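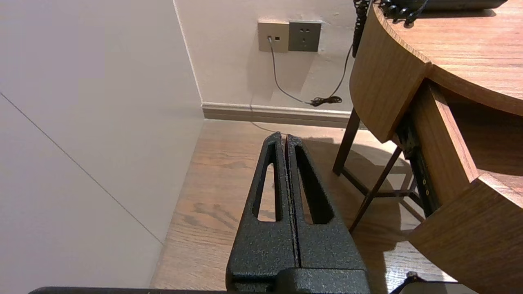 Section 3. Setting up the Clirden dehumidifier

Before you start
Take off all the tape, including the strip inside the bucket slot. Let the unit stand upright 8 hours if it was shipped or carried on its side. Don't skip this.

You need: a grounded outlet, the drain hose (in the bag with the filter), a flat screwdriver for the hose cap.

3.1 Placing the unit
1. Pick a level spot. Floor, not a shelf or a cart.
2. Leave 8 inches clear on the back and both sides. More on top if you can.
3. Keep it away from heaters, dryers and curtains.
4. Close windows and outside doors. An open window and it will just run all day.
5. Lock the two front casters — push down with your foot.

Note: on wood floors put the felt pads on first. Casters can leave marks if the unit gets rolled back and forth over the same boards.

CAUTION: No extension cords. No power strips. Plug straight into the wall.

3.2 Bucket
1. Pull the bucket straight out by the handle recess.
2. Check that the float moves freely. It should drop when you let go.
3. Slide the bucket back until it clicks. If the FULL light stays on, its not in all the way. Pull out, try again.

3.3 Drain hose (skip if using the bucket)
1. Unit off and unplugged.
2. Pry off the round cap on the back, low down. Keep the cap.
3. Screw on the hose, hand tight only.
4. Run the hose downhill to a floor drain. No loops, no uphill parts. Water will not climb.
5. Leave the bucket in. The unit won't start without it.

Going back to the bucket later? Put the cap on again or you get water on the floor.

3.4 First run
1. Plug in. One beep.
2. Press POWER, then MODE until AUTO lights up.
3. Set the humidity with the arrows. 50 is fine for most rooms.
4. Fan on HIGH for the first day, then LOW.
5. Check the bucket that evening, and again in the morning.

Note: the compressor waits up to 3 minutes before it starts. Fan only until then. Same wait after every power cut or restart.

Warm air from the top grille is normal. So is a gurgle after shutoff.

3.5 Filter
Rinse every 600 hours of running time. The FILTER light tells you when. Lukewarm water, no soap, dry it compeltely before it goes back. Hold RESET until the light goes out.

CAUTION: Never run it with the filter out, even for a few minutes. Dust gets on the coil and you can't reach it without opening the case.

Storing the unit: see section 5. Error codes: section 6.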